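Why Do We Sort Blocks by Color?

Last updated: December 15, 2025

Do you have building blocks at home? Then you know what happens. You build a tower, the tower falls, and soon the whole table is full of pieces. In this article we will learn how to sort them, and why sorting is also good exercise for your head.

What is sorting?

To sort means to put things together that are the same in some way. You sort when you put the spoons with the spoons and the forks with the forks. Blocks can be sorted by size, by shape or by color. For young children color is often the easiest, for the reason that you can see it from far away.

First you need a place for each group. A bin is good. A shoe box is also good. The bin does not need to have the same color as the blocks inside. Look at where the red, green and yellow blocks are going:

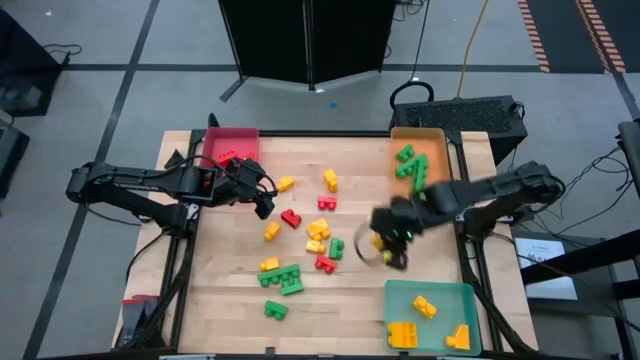

Red blocks in the pinkish-red bin, green blocks in the orange bin, yellow blocks in the teal bin.

Did you see it? The green blocks live in an orange bin! This is allowed. A rule for sorting only has to be clear, and everybody at the table has to know it. In my family the rule is written on a piece of paper, with a drawing for my little son who does not read yet.

One color, many names

Now comes a more difficult question. Is light green the same as dark green? And where do you put a block that is between orange and yellow?

Colors do not have walls between them. They go slowly from one to the next, like in a rainbow. Light also changes what we see. If a block is made of clear plastic, light can go through it and it seems to glow. A solid block next to it will look darker, even when we call both of them "green."

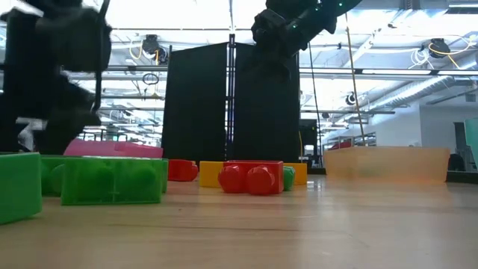

More than one green, and a yellow that is almost orange.

When you are not sure about a block, hold it beside two others and ask which one it is closer to. Your friend may give a different answer. Then you must decide together, and this is a part of the game too.

Look at the shape

After color you can sort one more time. Take only your yellow blocks and look at each one slowly. The round bump on a block is called a stud. The stud goes into the hollow bottom of another block and holds it there. Some blocks have one stud, some have two or more. A block can also lie on its side, and then the stud points to you, or to the left, or down.

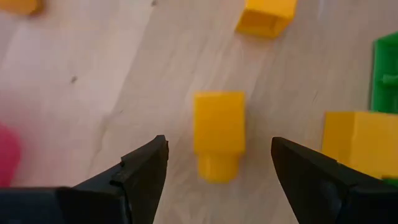
Try it at home

1. Put all your blocks on a table or on the floor.
2. Find one bin or box for each color.
3. Say the rule out loud.
4. Sort the blocks. Big pieces that are joined can stay joined if all their blocks have one color.
5. Mix everything and sort again, but now by the number of studs.

Was it faster by color or by studs? Ask a grown-up to try also, and compare.

Written by Radu Filip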